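用了一个月的家用上臂式血压计：Cirnska 两用款使用感受

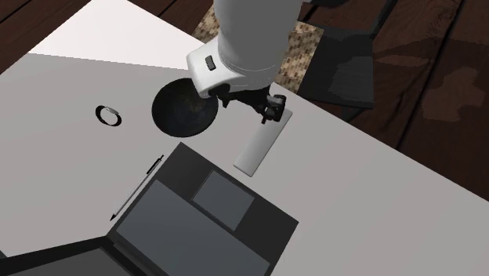
桌面上的几样物品，白色长方形薄片斜放在桌上

我的中文是成年以后学的，有些说法可能不太地道，请大家多包涵。写这篇评测，是因为我买之前在网上找了很久，看到的文章大部分只讲外观和价格，很少有人讲每天早晚真的用它量血压是什么感觉。我从九月开始用，每天两次，中间只漏了几天，所以我想我可以说一点比较实在的话。

先说我为什么需要它。今年夏天我去附近的诊所看嗓子，护士顺便给我量了血压，高压是160。医生让我坐着休息一会儿，再量一次，低了一些，但是还是偏高。他没有马上开药，让我回家连续记录一段时间，再带着记录来复诊。诊所里有一台很大的机器，把手臂伸进去就可以。家里当然不能放这样的东西，所以我开始研究家用的。

我比较了两个牌子，一个是 Cirnska，一个是 Wandbridge。Wandbridge 是手腕式的，很小，放在包里也可以，我差一点就买了。后来我问了医生，他说手腕式的对姿势要求比较高，手腕要和心脏在同一个高度，初学的人容易量不准，建议我选上臂式。于是我选了 Cirnska 的上臂式两用款。“两用”的意思是可以用电池，也可以插电源线。药店的价格和网上差不多，我是在一家叫 Agarwal 的药房买的，店员当场帮我试了袖带的大小。这一点我很感谢，后面会说到。

袖带

对我来说，袖带是整台机器里最重要的部分，也是我意见最多的部分。盒子里配的是标准尺寸。我的手臂比较粗，标准袖带绕过去以后，魔术贴只剩下很窄的一段能贴住，充气的时候会发出撕开的声音。店员看了以后，让我另外买大号的袖带。大号的需要单独付钱，这件事在盒子的正面没有写，在侧面用很小的字写着。如果你是在网上买，请先用软尺量一下上臂中间的周长，再看商品页面里的范围。

袖带的布料摸起来有一点硬，用了两个星期以后软了一些。上面印着一个箭头，应该对着手肘内侧的动脉。开始几天我总是戴反，因为左手戴的时候箭头的方向和我想的不一样。说明书里有图，但是图很小，而且只画了左手。习惯用右手臂测量的人，要自己想一想。

充气与测量

按下开始键以后，机器会慢慢充气，声音不算大，早上我家人还在睡觉，在隔壁房间不会被吵醒。充气的力量比较均匀，没有那种突然勒紧的感觉。我以前在朋友家用过一台旧的，每次都勒得手指发麻，这台没有这样的问题。

一次测量的时间不到一分钟。如果你在中间说话或者动了手臂，屏幕上会出现一个小人的标志，提醒你这次的结果可能不准。我觉得这个功能很好，可是它有时候太敏感。有一次我只是咳嗽了一下，它就停了，放气，要我重新开始。重新测量之前最好等一两分钟，所以早上赶时间的人会有一点着急。

关于准不准，我不是专业人员，只能说我自己做的比较。复诊那天我把机器带到诊所，护士用他们的设备量了一次，过几分钟再用我的量了一次，低压只差2，高压差得稍微多一点，护士说这在可以接受的范围里。一次比较不能证明什么，不过我心里放心了很多。我建议每个买家用血压计的人都这样做一次，大部分诊所应该不会拒绝。

屏幕和按键

屏幕的数字很大，我不戴眼镜也能看清楚。没有背光，这是一个缺点。冬天快到了，早上天亮得晚，我必须开灯才能看。按键有四个，开始、记忆、时间、用户切换。开始键很大，很好按。用户切换键和时间键离得太近，我母亲来住的时候，有几次想换成她的用户，结果进入了设置时间的界面，不知道怎么退出来。

机器可以给2个人用，数据分开保存。我和我母亲各用一个，很方便。如果家里有三个人要量，就只能用纸来记了。

手机软件

Cirnska 自己没有做软件，它用的是一个叫 Skosano 的健康记录应用。盒子里有一张卡片，扫描以后可以下载。连接用蓝牙，第一次配对我试了三次才成功，后来就比较稳定了。应用上写最多可以保存2,000条记录，按照我一天两次的频率，够用两年多。

软件的中文翻译有一些奇怪的地方，比如“平均值”在一个页面里写成“中间”，我一个外国人都看出来不对。图表做得不错，早上和晚上用不同的颜色，可以导出成文件，直接发给诊所。我的医生看了以后说，比看我手写的纸容易多了。

我不喜欢的是，它每次打开都要问我要不要开通会员。会员有什么健康文章和提醒，我没有买，不买也不影响基本的记录。另外，注册的时候它要填的资料比较多，生日、身高、体重、有没有慢性病。有的可以跳过，但是跳过的按钮颜色很浅，第一次我没有看见。在意隐私的朋友请注意一下。

电池

我用四节普通的五号电池，现在电量显示还有两格。电源线要插在机器的后面，插口有一点松，放在床上用的时候容易掉出来。放在桌子上就没有问题。反正量血压本来也应该坐在桌子旁边，手臂平放，背靠着椅子，两只脚放在地上，所以我后来就固定在饭桌上量了。

售后

我给客服打过一次电话，问大号袖带能不能换。等了十几分钟，接电话的人很有礼貌，告诉我袖带如果已经拆开包装就不能退，只有质量问题可以换。她还告诉我，袖带用久了会漏气，建议一两年换一次。这一点说明书里也有，只是在很后面。保修的登记要在网上做，需要机器底部的序列号，字很小，我用手机拍下来放大才看清。

几个使用中的小经验，给刚开始量的朋友参考：

早上起床以后，先去洗手间，坐五分钟再量，吃早饭和吃药之前。
每次用同一只手臂。
不要隔着厚的衣服戴袖带，也不要把袖子卷得很紧。
连续量两次，中间休息一会儿，我一般两次都记下来。
数字突然很高的时候不要一直重复量，越量越紧张。如果同时有胸痛、说话不清楚这样的情况，应该马上去急诊，不要等软件的提醒。

总的评价

如果满分是五颗星，我给四颗。测量部分我很满意，充气舒服，操作也简单。扣掉的一颗星给袖带要另外买和没有背光的屏幕。软件能用，但是广告多了一点。

适合的人：需要长期记录血压、家里有一两个人使用、希望把数据发给医生的。不太适合的人：经常出差想随身带着的，它的盒子不小，加上袖带占了我行李箱的一个角。

复诊以后，医生让我继续记录，少吃盐，晚上走路。药暂时还没有开。下一次去的时候我会再把机器带上比较一次，如果差别变大了，我会回来补充在这篇文章的下面。

10月7日更新：有读者问大号袖带能不能用在 Cirnska 的旧款上。我问了药房，他们说旧款的接头比较粗，插不进去，要买旧款专用的。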